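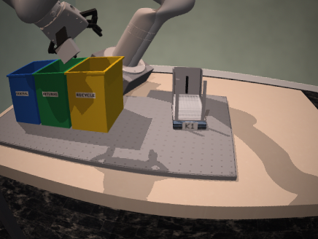
Open-topped bins side by side, green and yellow among them.

FOR IMMEDIATE RELEASE

Skatomcombe to Begin Sorted Household Recycling in August

SKATOMCOMBE, Aug 3, 2018 – The Town of Skatomcombe will replace its mixed recycling pickup with a sorted collection program later this month. The change covers 537 households on the north side of town, including all addresses on Segers Road and the streets that open onto it. Homes south of the river will stay on the current service until the town council votes on a wider rollout.

Under the new program, residents will separate paper and cardboard from bottles, cans and rigid plastic. Food scraps will go in a third container with a lid that locks. General trash pickup does not change.

The town has signed a contract with Pirent, a regional hauling company, to run the collections for 12 months. Pirent already handles yard waste for Skatomcombe and will use its existing depot. Paper and containers will be delivered to the Vidus transfer station, where they are baled and sold. Food scraps will be taken to a compost yard next to the station.

"We were paying to have recycling hauled away and then paying again when a load was rejected," said Mali Watkins, director of public works for Skatomcombe. "Wet cardboard was the main problem. Once food and liquid get into a truck full of paper, there is not much anyone can do with it. Keeping the materials apart at the house is the cheapest fix we found."

Watkins said her department looked at several other options, including a larger drop-off site and a return to pickup from alleys. Both would have needed new paving. The sorted program uses the roads and trucks the town has now, although drivers will follow a different route.

Containers will be delivered to front doors before the first collection. Each set comes with a printed calendar, a magnet listing what goes where, and a roll of liners for the food scrap container. Residents do not need to be home for the delivery. Anyone living in an apartment building with shared trash storage will receive a letter through the building manager instead, with details about the shared containers.

What can be recycled

Paper and cardboard: newspapers, mail, office paper, cereal boxes and flattened shipping boxes. Pizza boxes are accepted if the greasy part is torn off and placed with the food scraps.

Bottles, cans and rigid plastic: rinsed drink bottles, food cans, jars, tubs and jugs. Labels can stay on. Lids should be put back on plastic bottles and taken off glass jars.

Food scraps: fruit, vegetables, bread, meat, bones, coffee grounds, tea bags and paper towels.

Plastic bags, foam packaging, light bulbs, batteries and garden hoses are not accepted in any of the containers. Batteries and light bulbs can be left at the counter in Town Hall during normal office hours.

Recycling and food scraps will be collected on the same day as trash. Containers should be at the curb by 7 a.m. with the handles facing the house. During snow, residents may set them at the end of the driveway.

A container with the wrong material in it will be left at the curb with a tag explaining the problem – there are no fines in the first year. Households that get 2 tags in a row will get a phone call or a visit from public works staff.

The cost of the program is covered by the sanitation budget approved in the spring, and monthly bills will stay the same. The town expects the first full report on tonnage and rejected loads to take about 2 months to prepare. It will be posted on the Skatomcombe website and presented at a regular council meeting.

Residents who need a smaller container, help bringing containers to the curb, or a calendar in large print can request these from the public works office. Extra paper and cardboard containers are free while supplies last.

Media contact:
Mali Watkins
Director of Public Works
Town of Skatomcombe

###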